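Two arms, one table, no dignity

The second arm went live on Saturday, after I had spent most of May telling people it would go live on Saturday.

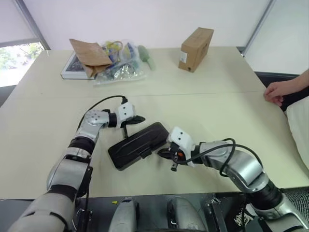
Left arm hovering, right arm closing in. Cable management by me.

The build is called Welside, after the street I was living on when I bought the first motor. It now has two arms, a gripper on each, and a wiring harness that I drew out neatly once and have been lying about ever since. The loops over the wrists are there so the cables can follow the joints around. My first attempt had them pulled nice and tight, and it looked terrific until the elbow moved.

Getting one arm to reach for a thing took me 300 lines of code. Getting two arms to reach for the same thing without fighting over it is at 2163 and climbing, and a good chunk of that is the left arm being told to wait. It waits beautifully. I may have built a very expensive bystander.

The black plastic thing with the ridges is a good test piece because it's awkward. Rounded corners, a clip on one edge, and it won't sit flat. Anything that can pick that up can probably handle a sock, and socks are the long-term plan.

Still to do: slow the right wrist down on the last stretch, redo the left cable with a proper clamp, and find out why the log stops at 900 entries every single time. I have a theory about the log. I had a theory about the elbow, too.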